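The Keeper of Unit Seven

The position of Keeper was created at Odthorpe House under the Grevwood bequest, and its duties were set out in a notice fixed to the inside of the pantry door. The Keeper was to inspect the arm in the east kitchen each morning before the household rose. The Keeper was to record the inspection in the ledger. The Keeper was not to address the arm by name.

Teófilo Espinoza accepted the position in December and observed the first two requirements without exception.

The procedure began at the base. He checked the mounting bolts with the torque wrench supplied by Getley, wiped the joint covers with a dry cloth, and ran each axis slowly through its range while listening at the elbow. After this he opened the gripper, cleaned between the fingers, and closed it on the test block. The figures were entered in pencil. Ink was reserved for faults.

On the morning of entry 399, he used ink for the first time. The wrist had stopped short of its home position by up to 7 millimeters - a small amount, but outside the limit given in the notice. He ran the homing routine again and obtained the same result. He then consulted the ledger of his predecessor, a person recorded only as Mwaipopo, and found the same fault under entry 12. The remedy was given in a single line: "Release the brake, support the forearm, and wait."

The notice made no mention of waiting. Espinoza read the line twice, placed the ledger on a chair, and carried out the instruction as written.

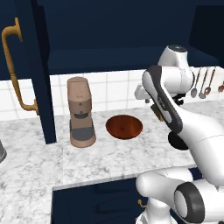 He held the forearm with both hands while the brake was off. It was heavier than he had expected. After several minutes he felt the wrist settle, as a sleeper settles, and he set the brake and ran the routine once more. The arm returned to its home position within the limit.

The entry for that morning is complete and correctly signed. It states the fault, the remedy and the final reading. Beneath the signature, in pencil, there is one further word, which the trustees of the bequest have examined and agreed to regard as a name.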